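Bench notebook, Wandano cell
June, started 9.20 in the morning

Second week on the caps task for Tekleab, and I'm pleased to say we're getting quicker at it. The aim is still 1,000 good demonstrations across all the soft goods, and caps are proving kinder to us than the scarves were. I did 45 before lunch and threw out 11, mostly for dithering over the brim, where I change my mind halfway down and the poor policy would only learn to change its mind too.

Settings as before: both arms on the leaders, Arus logging, a short breather after every 20. If you take over, please shuffle the caps properly between goes — it's dreadfully easy to fall into putting them back where they were.

Caps and tubs, afternoon

Three dark caps spread out on the wood, two clear tubs between the arms. I've been letting the right gripper dip into its tub while the left lines up on the cap nearest the plant, and I like how unhurried that feels on the leaders. 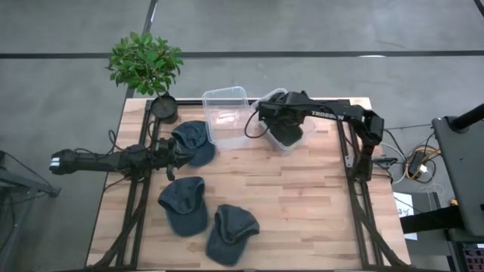 Still to do

Try the caps upside down, and with two overlapping. Ask Pumirent whether they can spare softer finger pads. Copy today's log over before switching off, and put the rejects in their own folder with a word on why.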